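Subject: Re: [toy-library] Washing and sorting the soft toys
From: Hanne Halonen
Date: 22 September 2024

Hello all,

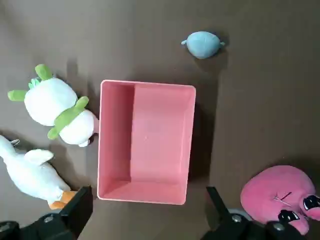

I've been at the plush toys all weekend and I'm having a lovely time, so forgive the length of this. Marit asked a few things on the list and I'll answer them in between.

> We have far too many small soft toys and they come back from
> loan all mixed up. Last time I spent a whole evening trying to
> work out which bag the little ones belonged to. Could we put
> them in something other than bags?

Yes! Please let's. I've gone over to shallow plastic bins, the open sort with no lid, and I'm completely won over. With the drawstring bags you have to tip everything out to see what you've got, and the smallest toy always stays down in the corner. With a shallow bin you look down and there they all are. A child can put things back in it too, which my niece proved on Saturday by doing it over and over until her tea was ready (she is three and has never tidied anything else in her life).

I started with a pink one, and I'd like to keep to pink for the small plush and use other colours for the wooden animals and the play food. Then anyone on the desk can say "pink bin, please" and the family will know what we mean. The Leinonen shop at Marnum has them in the back with the gardening things. I haven't asked about a discount yet but I will.

> How are you washing them? I ruined a rabbit in March and I am
> still sad about it.

Poor rabbit. I put mine through on 30 inside a pillowcase with the end knotted, with half the powder I'd use for clothes and no softener at all, and then they dry flat on a towel. I tried 40 on two old ones that were going to be thrown out anyway and they came through all right, but the fuzz went a bit flat, so I've gone back to 30. Anything with a music box or a squeaker gets a damp cloth and some patience.

When they're dry, brush them! I use a baby's hairbrush, and it makes such a difference to the fuzzy ones. The powder-blue one that I call a fish and Oskar insists is a bird looks a new creature. (We need to settle that, by the way. It says "whale" in the old loan book.)

> Should we have themes, or just let each family pick four?

I used to be firmly for themes, and now I've changed my mind. My plan for the Nista box was a vegetable set, with the radish as the star. I do love that radish, if it is a radish, with its green tuft and its round white tummy. But there aren't enough vegetables to go with it, and children don't care in the least. The niece put the radish to bed beside the blue one and told me they were married. So I say mix them, and try to get different shapes and colours in each bin so it's easy to spot when one is missing.

For the labels, I'm thinking of a card with a small drawing of each toy, tucked into the loan folder and not stuck on the bin. The stickers on the Zolto crates went horrible after a few washes and I spent ages picking off the glue. Does anyone like drawing? Mine all look like potatoes.

> Is there money for any of this?

There's 100 left in the repairs pot and I'd like to spend 35 of it on bins and card. The rest should stay put for mending, as the big bear's seam won't last another winter.

One more thing on sorting, which I found out by doing it badly the first time. Do it on a plain dark table, with the bin in the middle and the toys laid out round it. I began on my flowery cloth and kept losing things against the pattern, and it was only afterwards that I noticed how much fluff and crumb I'd missed. On a dark top the pale ones stand out beautifully and you can see every loose thread. I keep small scissors and a needle ready threaded with white, and do the little repairs as I go.

I still have two bags from the cupboard under the stairs to get through, and after that there's the box from Nista, which smells a bit of cellar. If anyone would like to come and help on Thursday evening I'd be delighted. Bring a brush if you have one. There'll be cinnamon buns.

Marit, I have a spare rabbit here for you, grey with long ears, if the gap on your shelf is still bothering you. Shall I put it in with the next delivery or would you like to fetch it?

Warm wishes,
Hanne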